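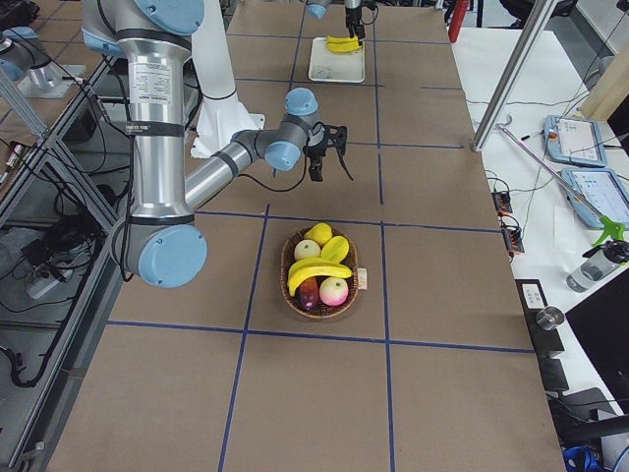
Mixed fruit in one basket — ripening rates and separation

Home Storage > Produce > Countertop

gridline_9
Posted 3/6/25

Looking for numbers or at least consistent experience on mixed countertop storage. I keep one round wicker basket with a rim, no liner. Typical load is bananas, an apple, a lemon, a mango and whatever stone fruit is cheap. The bananas go from yellow to heavily spotted faster than I can use them. The lemon goes hard on one side. Peaches are a coin toss.

My working assumption is ethylene from the apple. Before I split everything into separate containers and lose half the counter, I'd like to know which item to move first. Kitchen sits at 72 F most of the year, no direct sun on the basket.

crispdrawer
Move the apple. Ripe apples are high ethylene producers and they keep for weeks in the refrigerator with no loss of texture. There is no storage reason to have one on the counter unless you plan to eat it in the next few days.

The bananas will still ripen. They make their own.

tarmac_pear
Disagree on order. Move the bananas first. They bruise what is under them and get bruised by what is next to them, and a bunch laid across the top of a basket traps air around the fruit below. Hang them or set them on a separate tray. I use a plain white tray and leave them at the other end of the counter. The apple can stay.

crispdrawer
Trapping air is only a problem if there is something in the basket producing ethylene, and that is the apple. A woven basket is open on all sides. One banana across the middle is not a lid.

tarmac_pear
The mango and the peach are also climacteric. You can't pull the apple and call it solved.

gridline_9
Both of you are making claims I can test. Is there a known ranking, or does it depend on how ripe each item is on day one?

Butside
Depends on ripeness. A green banana puts out very little until it turns, then a lot. Same with mango. Ranking by species only works if everything is at the same stage, and it never is when it comes from a store.

Sorting by behavior is more useful:

Continues to ripen after picking: banana, mango, peach, plum, apple, pear, avocado.
Does not: lemon, lime, orange, grape, cherry, eggplant.

The second group gains nothing from sitting out. A lemon on the counter is only losing water through the peel. In a closed bag in the refrigerator it will hold for several weeks. The hard side you describe is dehydration and has nothing to do with the apple.

rind_and_pith
Seconding the lemon. I weighed one on a kitchen scale last November. 136 g at the start, left in an open bowl. It was under 100 g by the time I gave up on it. The one in a zip bag barely moved. I did not keep daily readings so don't ask for a curve.

crispdrawer
What was the humidity?

rind_and_pith
Not recorded. Heating was on, so low.

Sutter
Eggplant does not belong on that list as a "keep it cold" item. It is chill sensitive. Below 50 F it pits and the seeds go brown. If you use it within two days, leave it out, away from the apple and the bananas. If it has to be longer, warmest part of the refrigerator, and accept some damage.

Butside
Fair. I put it there because it doesn't ripen further, which is still true. I should have kept that apart from the temperature question.

tarmac_pear
Who keeps eggplant in a fruit basket anyway?

Sutter
Plenty of people. It's a counter item in my house. It goes in on the bottom with the firm things.

gridline_9
On loading order: heavy and firm at the bottom, peaches on top? Or peaches out completely?

Butside
Peaches in a single layer, stem end down, not touching, until they give slightly at the shoulder. Then refrigerate. If they must share a basket, put them at the edge where nothing rests on them. Pressure spots turn brown well before the rest of the fruit is ready. Wicker is not kind to soft skin either. A folded dish towel on the bottom fixes that, but take it out and wash it, and check for damp.

moldline
Has anyone used the Grindico absorber packets? They claim to take up ethylene. I bought a box and put one in a 500 g capacity berry container and one in the fruit basket. No difference in the basket that I could see. The berries may have lasted a day longer, but I had no control.

crispdrawer
An absorber in an open basket is pulling against the air in the entire kitchen. It needs a closed volume. In a drawer it might do something measurable.

moldline
The box does show it in a bowl.

crispdrawer
The box can show what it likes.

Prekesley
I would skip packets and use two containers:

Basket A, on the counter: bananas, mango, peaches still firm. Check daily, remove whatever is ready.
Drawer B, refrigerator: apples, lemons, peaches that have finished.

Eggplant sits on the counter by itself. Wash nothing until you use it. Pull any store tags and stickers when you unload, so you see the skin under them. I have found soft spots under a tag more than once.

tarmac_pear
Bananas and peaches in the same basket is exactly what I would avoid.

Prekesley
It speeds up the peaches. If they are rock hard, that is the point. If they are already soft, they should be in B.

gridline_9
Going with the A/B split, apple out first, lemon in a bag, bananas on a separate tray for one round and in the basket for the next. Same store, same day of purchase, same 72 F. Logging first brown spot on the bananas and first give on the peaches.

rind_and_pith
Log the humidity.

gridline_9
Hygrometer ordered.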